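Skaritport Record Society
Minutes of the monthly meeting, March 2025

The December minutes were approved, with the spelling of Flano corrected again.

1. Reissue of the Calvo album
The test pressing was played twice. Side one is fine. Side two has a tick in the ballad, which members first blamed on the turntable, then on the ballad. 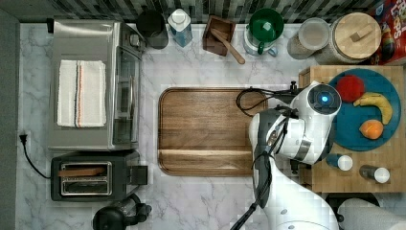

Toaster and toaster oven, counter side.

2. Sleeve notes
The draft runs to nearly 4,000 words and reaches the first song on page 3. The author agreed to cut the passage on his own teenage years - under protest, which he asked to have minuted.
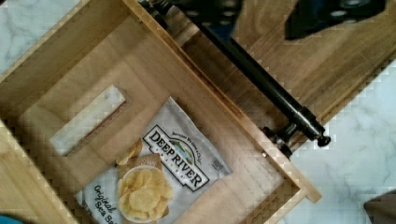
Drawer, open.

3. Listening evening
Clundier soul singles were proposed, limit 2 per member. A motion to count a double A-side as one record passed after more debate than the budget got.

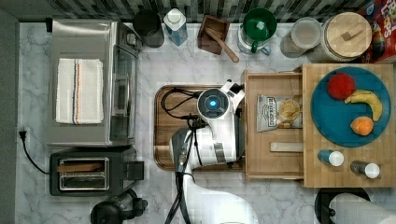

Flano asked whether mono copies would be played ahead of stereo, and whether anyone present could tell them apart. The chair moved to the next item.

4. Subscriptions
Dues stay at $20. Arrears may be paid in cash but no longer in bossa nova LPs. 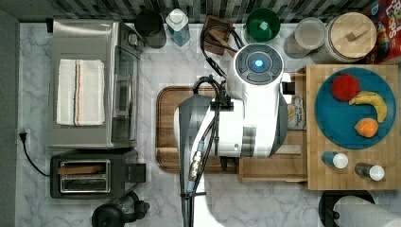 The shelf of unsold compilations was also discussed. Members will take home one box each and report back on anything playable.

Meeting closed during the second chorus of side one.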